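Unidade 4. Higienização e escorrimento de hortofrutícolas em cozinhas coletivas

Curso de Segurança Alimentar para Manipuladores
Material de apoio à aula de quinta-feira

4.1 Objetivo da unidade

A presente unidade trata do percurso das frutas e hortaliças desde a receção até à linha de serviço, com particular atenção à lavagem, à desinfeção e ao escorrimento. Pressupõe-se a leitura prévia da Unidade 3, relativa à receção de mercadorias e ao registo de lotes.

4.2 Separação de zonas

A preparação de vegetais crus deve realizar-se em zona própria, afastada da preparação de carnes e pescado. Quando a dimensão da cozinha não o permita, admite-se a separação no tempo: as tarefas são executadas em momentos distintos, com limpeza e desinfeção completas das superfícies entre uma e outra. Os utensílios atribuídos a cada zona não circulam.

4.3 Lavagem e desinfeção

Retiram-se em primeiro lugar as folhas exteriores e as partes danificadas. Segue-se a lavagem em água potável corrente. O desinfetante, quando utilizado, deve ser próprio para alimentos e aplicado na dose e pelo tempo indicados no rótulo, com enxaguamento final sempre que o fabricante o determine. Os morangos e outros frutos delicados lavam-se inteiros, ainda com o pedúnculo, e apenas na quantidade destinada ao serviço do dia.

4.4 Escorrimento

O produto lavado transfere-se para escorredores limpos, sem contacto com o fundo da cuba. As perfurações devem ser escovadas após cada utilização, dado que retêm resíduos vegetais com facilidade. Escorredores fendidos ou com rebordo lascado são retirados de uso.

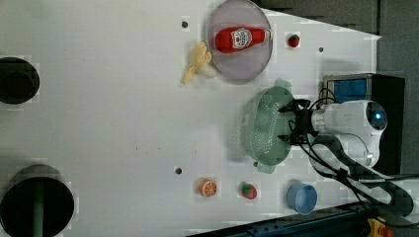

Ezequiel Zepeda observou que, na cozinha da Patby, o escorrimento era a etapa mais vezes abreviada nas horas de maior serviço, e perguntou se a centrifugação poderia substituí-lo. A centrifugação é aceite para folhas, desde que o cesto seja desmontado e desinfetado entre lotes; não se recomenda para frutos de polpa mole.

4.5 Registos

Cada lote desinfetado é inscrito na ficha de controlo, com indicação do produto, da hora de início, da dose aplicada e da rubrica do operador. No exercício prático será utilizada a ficha 224, em grupos de dois formandos. As fichas preenchidas entregam-se a Yevhen Polishchuk no final da sessão.

4.6 Trabalho para a unidade seguinte

Elaborar o fluxograma de preparação de uma salada mista, assinalando as etapas em que existe risco de contaminação cruzada.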